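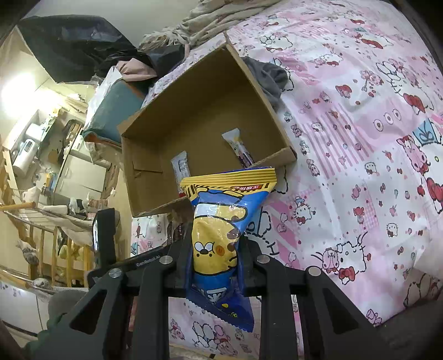

The snack box on the bed

A snack subscription sells you the moment of opening. I have been opening them since July, usually on the bed, where the light is decent and there is room to spread out, and I have come to suspect that the moment is most of what is being sold.

The pitch hardly varies from one company to the next. You pay monthly, somebody with better contacts than you picks out crisps, sweets and biscuits from a country you may not have visited, and a brown box turns up. Dullo calls this "a little trip by post". Ovberg promises "flavours you won't find on your street", a bold claim to make to anyone whose street has a decent Asian supermarket on it. Mine has two.

I took out both subscriptions for three months and paid for them myself. Between deliveries I did a third kind of shopping, with a carrier bag, at Yammine, the import grocer behind the bus station in Neltalham. I wanted to know what the box adds to the bag.

What the packets are up to

Let me be fair to the packets first. Many of them are lovely. A blue bag with a yellow cartoon face on it, big round eyes in black rims and brown ovals on the cheeks, does more to cheer up a wet evening than any sharing pouch from a British supermarket, where the fashion is still for matt black and a drawing of a potato. There is a yellow seam with dark diagonal stripes along the top, and a small red label in Chinese just underneath. I can't read it. I bought into the face.

That is rather the difficulty. If you don't read the language, the design is all you have to go on, and the firms know it. Plainer things get much less attention: the long slim white packet with yellow and purple printing, or the shorter white one with dark text, which could be holding almost anything as far as the outside is concerned. In my experience the plain ones are eaten last and remembered best, but no company has yet put one on the front of its website.

Both services enclose a leaflet. Dullo's gives each item a sentence, and the sentence is generally "a firm favourite with snack lovers of all ages". Ovberg's has a map. Neither was much use on allergens, where I would have liked a full translated list and was mostly sent off to a web page that took its time loading. Anyone buying for a child with a nut allergy should look very hard at this before paying.

How much box, how much snack

Corrugated cardboard is cheap and air is cheaper. I weighed the contents of one Ovberg delivery on the kitchen scales and got 279 grams of food, wrappers included. The box would have taken a pair of boots. The Dullo was better filled, at 16 items, though several of those were single sweets, and I don't think a single sweet is an item.

Then there is getting into the thing. I have torn more flaps than I have opened cleanly, and a torn flap means the box can't be used again for anything respectable. Both firms seem to believe in a great deal of tape. Dullo prints "please reuse me" on the base, where you find it afterwards.

At Yammine I spent a morning walking the aisles with no leaflet at all. For less than the price of one month's box I came home with twice the weight, and I had been able to squeeze the bags first. The person on the till told me which of the two prawn crackers was stale-tasting and which wasn't. I have had no such warning through the post.

Who it might suit

I can see the case for people a long way from any shop of this kind, and for presents. My niece had one Dullo box from me and was delighted for an entire afternoon. She liked the cartoon bags and left everything with seaweed.

For everybody else I would suggest a bus fare and an hour. If you do subscribe, check the cancellation terms. Ovberg let me go in two clicks. Dullo wanted a reason, then offered me a discount, then wanted the reason again.

I still have a few packets left, and a box with its flaps hanging out that the cat would probably like. I'll finish the seaweed ones myself.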